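Gavin Ogilvie resets upright headstones in the veterans' section at Tamihana, a township cemetery with graves going back well over a century. He works with one partner, Lutfa Gamage, who keeps the plot records. We talked in the equipment shed on a Tuesday, before the ground was dry enough to dig.

The section has 23 stones on this season's list. Ogilvie sorts them by fault before he touches any of them. A stone can lean forward or back, lean sideways, sink, or turn on its own axis.

"Turned is the one people miss," he said. "It can be the right height and dead plumb and still be facing five degrees off from the row. You see it when you stand at the end and sight down."

Sighting is the first check. The second is a string line, pulled tight between two stones he has already confirmed. He does not use the end stones as a reference. They sit near the cart path, and the soil there has been packed by years of tires.

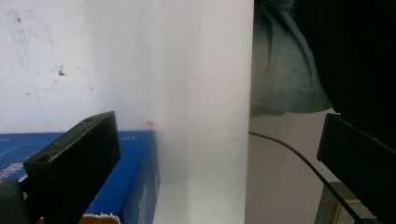
A cleaned marble face is hard to read, and Ogilvie would sooner check a stone before it is washed. Grime shows the old soil line, which tells him how far the stone has sunk. Once that is gone, he has very little to go on. A tall white board standing upright, smooth and evenly lit, gives the eye the same trouble: there is little more than a small orange-red smudge on its face to judge a tilt against. In flat light he skips the eye check altogether and goes to the level, first on the face, then on the side. He writes both readings on a card and hands it to Gamage.

The digging is narrow and close to the stone. He opens the front and one side, leaves the back alone if he can, and takes out the soil in layers so it can go back in the same order.

"If you open all four sides you own the whole problem," he said. "Leave one wall of old ground and the stone has something to go up against."

For the base he uses crushed stone, tamped in three lifts. He has tried sand and stopped. Sand settles evenly for one winter and then moves when water finds a way through it. Concrete is not allowed in this section, and he would not want it in any case, as a stone set in concrete cannot be adjusted later without risk of a break at ground level.

I asked how he handles the weight.

"Two people and a strap, or a tripod hoist. The hoist is slower to set up. We use it for anything that has gone down past the lettering."

Gamage handles the part that happens on paper. Every stone on the list is matched to the burial book before work begins, by name, plot, and branch of service. In November she found 13 entries where the book and the stone did not agree. Most were spelling. Two were plot numbers written in the wrong column – an easy mistake, and one that had been copied forward into a later book. 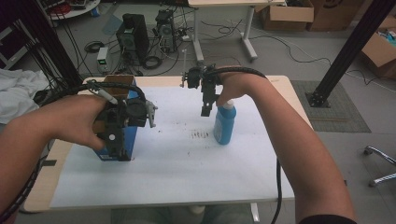
Page 5

"We don't correct a stone," Gamage said. "We correct the book, if the stone is right. If the stone looks wrong, it goes in a separate folder and the family gets a letter."

The letters go out over the signature of Marianna Szulc, the township clerk. Replies are slow. Ogilvie will straighten a stone with a disputed spelling but will not wash or move it while the letter is open.

His tolerance is tight. He accepts an eighth of an inch from the string at the top of the stone, and the same at the ground. After backfilling he waters the trench lightly, tamps again, and comes back the next week with the level. Any stone that has moved is opened again.

"The second reading is the one I keep," he said. "The first one only tells you what you did that day."

He plans to start on the north row next, where the ground slopes and the stones step down with it. Gamage has the cards printed. The string line for that row will have to be set in short runs, one for each step.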